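Jul 21, 2022 – teleop demos, black shoe-shaped parts

Kaj on the gloves and headset, me logging. Task is to pick a part off the yellow table, tip it upright, hold, put it back. Target for the week is 200 good demos.

Grip on the rim works best from the low side. Coming in from above, the fingers slide along the ridge and Kaj has to start over.
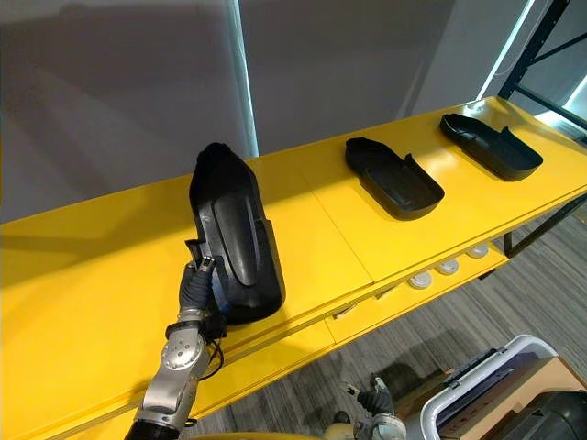

Part held upright by the rim, two more flat on the table.

Fingertip contact is the weak spot. The operator gets no feel through the glove, so he goes by the wrist view, and he tends to press into the yellow surface before closing. Asked him to stop a little higher and close slower. Abelardo wants the same from every operator.

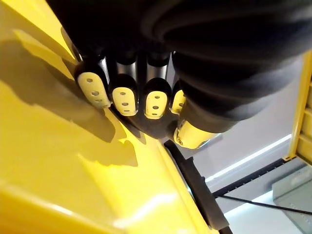
Wrist views

Checked playback on both wrists. Quick turns smear badly and those stretches are no use for training. Cut 3 demos for it.

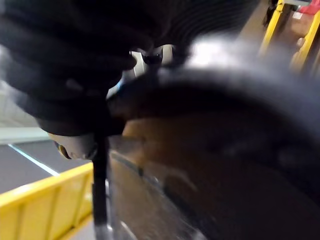 Poul thinks we should cap wrist speed in the Ranano config and leave the operators alone. Fine by me, but the cap has to go in before the next batch or we end up with 2 sets that don't match. Fitzgerald to ask Protosine if the limit can be changed between runs.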